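4. Recording the garment task at home

Before you begin, fully charge both grippers and start the Trokura recorder. Do not start an episode until the light on each gripper is green.

4.1 Choose a bed or a table where the garment can lie flat. Other things may stay on the bed, but keep the working area free.

4.2 Put one garment in front of you. Hold the grippers with the fingers wide open.

4.3 Press Start, wait two seconds, then move. Work slowly – the camera loses detail when you turn your wrist fast.

Peach garment on the bed, folded in the first view and spread out in the second:

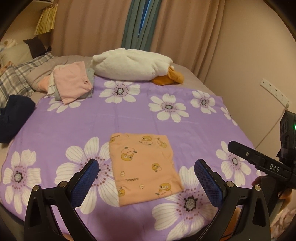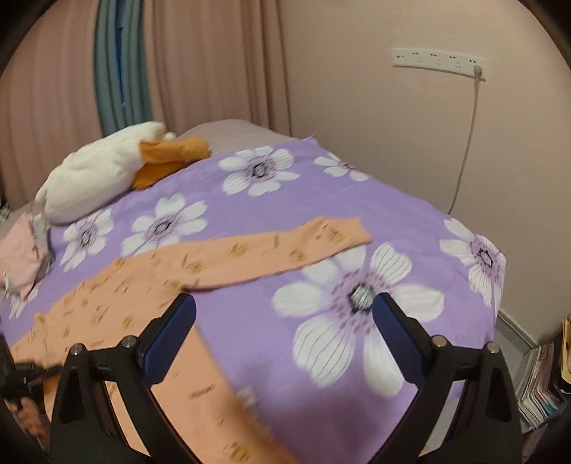 Dostham, one of our first test users, wrote to us that 19 episodes in one sitting was too much for the wrists, and asked if a set can be divided. Yes, it can. Press Pause after any complete episode, and the set stays open until you return.

4.4 When the garment is finished, open the fingers, move back and press Stop.

Note: If you drop the garment, continue and pick it up again. Mark the episode as "recovered" in Paneo. Do not delete it.

Caution: Keep your own fingers away from the linkage when you close the gripper.

4.5 Upload after each set. One set has 29 episodes and needs nearly 1,530 MB of free space.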